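Search this site... Search

How to label shelves so the labels stay put and stay true

Mar 1, 2024
By Golshifteh Kordestani

Most advice on shelf labelling is written by people who sell label makers, so treat it with care. You can do a decent job on a spare-parts store with a marker pen, some card and an afternoon.
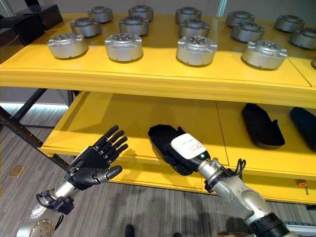

Should the label go on the shelf or on the part?
On the shelf, in nearly every case. Parts get used up and replaced, and their labels go with them. The shelf edge is still there next year.

1. Empty one shelf at a time. Any guide that tells you to clear the whole room first has never had to find a gasket halfway through.

2. Wipe the front edge with warm soapy water and let it dry fully. Labels sold as fit for dusty surfaces came off mine by August.

3. Give each shelf a short code. Bay letter, then shelf number from the floor up: A1, A2, A3. Numbering from the top sounds fine until you add a shelf.

4. Write the code large and the plain name underneath. "B2 — pump seals" will do. I have seen a colour system with 18 colours, and two of them were both called teal.

5. Leave 30 mm free at the right-hand end for changes. Stick a new strip there when something moves, and redo the whole label when the strip is full.

6. Copy the codes into one list. A notebook on a string is fine. The store at Stiltimham had 3,866 entries in a spreadsheet, and Maricica Manole, who ran it, still walked over and looked.

What about barcodes? I'm not convinced, at least for a small store. They need a scanner, a charged battery and someone who scans every single time. Fatemeh Kermani at Tendthorpe swears by hers, but she has five people booking parts in and out all day.

Clear plastic holders are worth the money if you swap stock often. Otherwise they collect grit and the card slides out sideways. Try one bay before you buy a box.

Check the labels against the shelves twice a year. If more than five are wrong, the codes probably aren't the problem — people are putting things back wherever there's a gap.

Contact us | © 2024 Kazemi Stores Notes | Back to top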